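Re: [shelving] Facing order, insulated ware bay

Rocío Esteban wrote:
> The Woltham plan gives the casseroles 300 mm of
> facing per side of the divider. Do we keep the
> boxes upright, or lay them flat and stack?

Upright for the front box, logo to the aisle. The Marbella carton has its product photo on the large face, and laid flat it shows only an edge. Bring it level with the divider first, then square it to the beam.
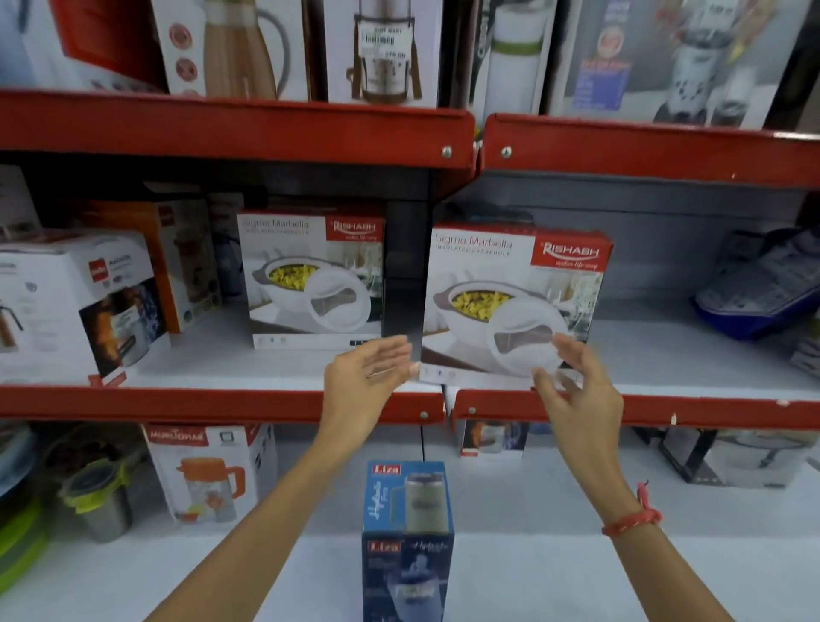
Rocío Esteban objects that 300 mm was measured at Losau, where the uprights are narrower, and wants the bay remeasured before any labels are printed. Agreed. Use the clear width between upright and divider.

Sequence for the middle level:

1. Casseroles. Same size together, 1700 with 1700. A second box may go on top if it clears the beam. Handle by the lower corners, as the top flap is not load-bearing.

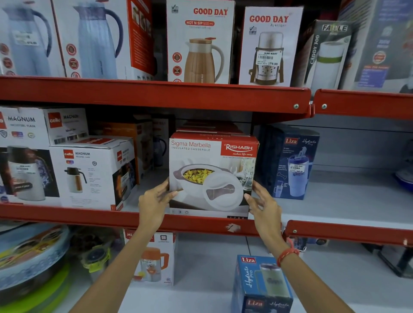
2. Tumblers. Right half of the shelf, beside the casseroles. Turn the printed face out and check that the price sticker can be read from the aisle. If it covers the product picture, leave it there. Peeling marks the print.
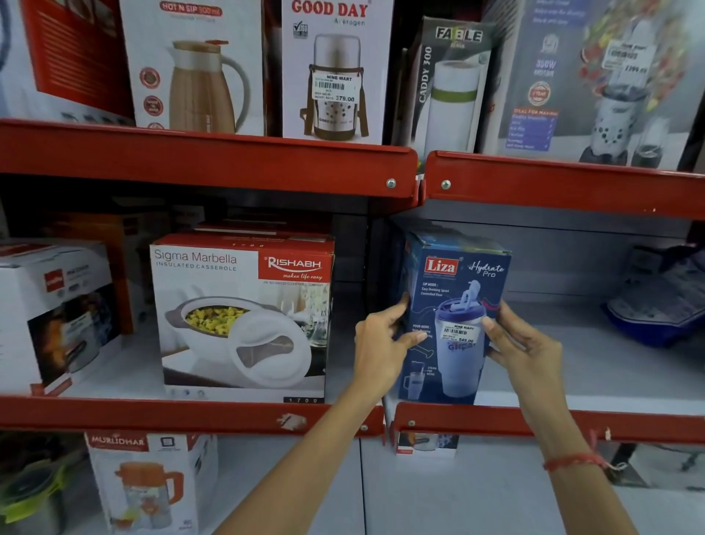
Liza Hydrate Pro, sticker price 549.00.

Flasks and jugs stay on the upper level. Plan line 874 still has them below and needs correcting. Echevarría has the editable copy.

Remaining question: does the Privwood label strip fit over the beam bolts? Ours came in 100 mm lengths and I have not tried one.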